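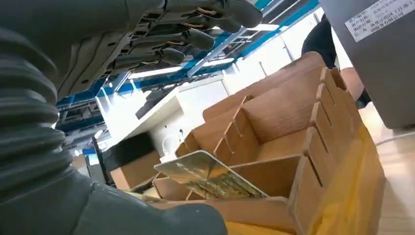 Questions I Get About Renting Out My Spare Room

I started letting out the back bedroom in March, mostly to cover the new roof, and I keep getting the same emails from friends of friends who are thinking of doing it too. So I'm putting my answers in one spot. I'm one person with one room, so please check your own local rules before you take my word for anything!

How much do you charge?

$900 a month, with heat, water and internet included. I tried splitting the bills with my first lodger and we both hated it (there was a whole week of texting over the gas bill). One flat number is so much easier. I may raise it a little next year, but I like having someone who wants to stay.

Did you have to fix the place up first?

A bit. I spent $2,974 in all, and most of that went on the window, which had been painted shut since before I moved in. The rest was a mattress, a lock for the door, blackout curtains and paint. The color is called Dula and it's a sort of sleepy green. I love it. My sister says it looks like pea soup.

Where did you find your lodger?

I put a card up at Woo, the bakery on my corner, and I also asked at work. The card got me 4 replies and one of those was Ji-hoon Ha, who has been here ever since. We had coffee first, then he came by to see the room, then we both slept on it. I really recommend the sleeping on it part.

Do you share the kitchen?

Yep, all of it. He gets two shelves in the fridge and the tall cupboard by the back door. We don't share food except for oil, salt, coffee and anything left on the counter after a party. I did have to learn to say "please don't put my cast iron in the dishwasher" out loud instead of just sighing near it.

What about guests?

Overnight guests are fine up to 2 nights in a row, and after that I'd like a heads-up. Same goes for me, by the way. When my cousins came over from Trinderard for five days I told Ji-hoon a month ahead and took him out for dumplings afterward.

Do I need a written agreement if it's a friend?

Please write something down. Ours is a page and a half: rent, due date, deposit, notice, quiet hours, who shovels. We each signed two copies. It took one evening and I've looked at it maybe three times, always about the shoveling.

Does your insurance cover it?

Mine does now, but it didn't until I called and asked. They added a lodger to the policy for a small extra fee. He has his own renter's policy for his stuff, and that was on my list of must-haves.

Do you ever miss having the house to yourself?

Sometimes, sure, usually on Sunday mornings. He goes hiking out at Nistari with his club most weekends though, so I get my long bath and my loud radio after all.

Can I email you my own question?

Go ahead, the address is on the contact page. I'm slow in the summer and a lot quicker once the garden's done.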